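March 2, 2026

Second day at the Requena apartment. Casimiro Cifuentes did the morning block while I checked yesterday's uploads. We lost 2 episodes to tracking dropouts and kept 14. Swapped the battery at noon and recalibrated finger width before starting on the bedroom.

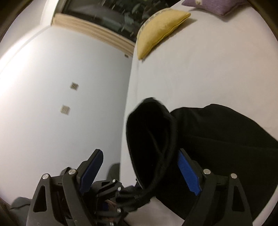
Cloth episodes still take longer to label than to record. The Hidar schema wants a single grasp point per item, and bunched fabric doesn't offer one. For black items on the white bedspread I marked the folded upper end as the target and left the hanging loop as secondary. Where a second dark mound lies beside the item, the segmenter merges the two, so I drew those masks by hand. Seven done tonight.

Kwaku Antwi wants 20 more with dark cloth before the next training run. Told him yes. Need to ask whether he'll accept the wide openings at the start or wants them trimmed. Pads to be wiped down before tomorrow's kitchen block.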